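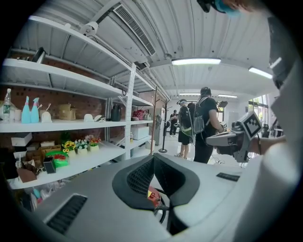 Metal shelving against a brick wall, with a kettle on the top shelf.

Giving to charity appeals: your questions

Last updated 27/06/2024

I keep this page because I get the same questions every time a new fundraiser goes around, and because the answers on the fundraisers' own pages tend to be written by whoever wants the money. Most appeals are fine. Read them slowly anyway.

Is the Bukberg appeal a registered charity?
No. Bukberg is a personal fundraiser for a child's hearing equipment. That is legal and common, but your gift probably isn't tax deductible and there is no board checking where it goes. If the deduction matters to you, look for a group with tax-exempt status and look it up yourself.

The page says 197 people have donated. Doesn't that prove it's real?
It proves the page says 197. Ask who holds the account and what happens to money left over. If you get a thank-you note in place of an answer, wait.

What does the Jestel platform keep?
Jestel advertises "no fees." What it has is a tip slider that starts above zero, and you have to move it down by hand. On my last gift of $43 the slider added $3 before I touched anything. Check the total before you hit the button.

Can I donate used household goods to the Bozsik resale shop?

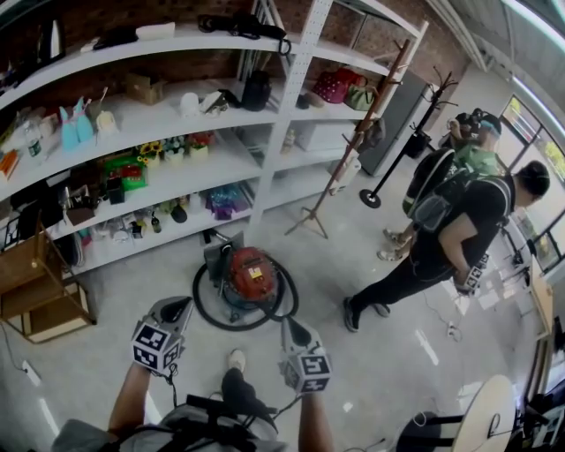
Bozsik takes kitchenware, small appliances and furniture on weekday mornings, and the money is supposed to go to family grants. I say supposed to because the last report I could find lumps rent, wages and grants into one line. Call before you haul anything over. A canister vacuum like the red one on the floor there is the sort of thing people drop off without asking, and shops often have rules about electrical items. Ask for an itemized receipt, and don't let anyone else guess the value for you.

Celleo says it will match my gift up to $600. Should I hurry?
I wouldn't. Ask if Celleo pays the $600 regardless of what you do. Plenty of "matches" are money already promised, with a countdown clock stuck on top. If there is a real match, someone can send you the terms in writing.

Can I get my money back?
Sometimes. Jestel takes refund requests through a form, and the organizer gets a say. Your card company may be quicker if the appeal was plainly false.

Do you take money from any of these groups?
No, and I don't run ads for them either.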